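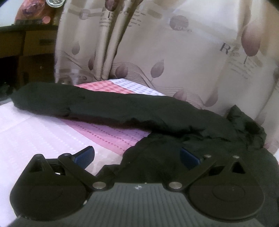
Plandmont Building Services, Hadden Annex

Fire door and exit walk, June 2018
Walked by: Nicanor Solís

Stair door, ground floor. Closes and latches. PASS
Comment: Passed in April too, with a wedge lying on the floor next to it. The wedge is still there. I took it away again.

Stair door, second floor. Does not latch unless pushed. FAIL
Comment: The log says Adomaitis adjusted the closer. I'd like to see what was adjusted.

Exit signs, all floors. Lit. PASS

Emergency lights, 32 units. 2 dead on the test button. FAIL
Comment: The Zavent sheet claims 94 percent battery health across the building. I don't know how they got that figure and the sheet doesn't say.

Rear corridor, clear width. PASS, barely
Comment: Boxes pushed to one side. I was told they are leaving soon. Same answer as last time.

Extinguishers, tags and pins. PASS
Comment: A tag with initials on it only tells me somebody owned a pen. Gauges read in the green, so I passed them.

Assembly point sign. Missing. FAIL
Comment: Marked "on order" in April. No order number given.

Staff briefed on exits. NOT ACCEPTED
Comment: 80 signatures on the sheet, many in the same handwriting. Redo it.

Recheck the failed items before sign-off. Send part numbers with the repair slips.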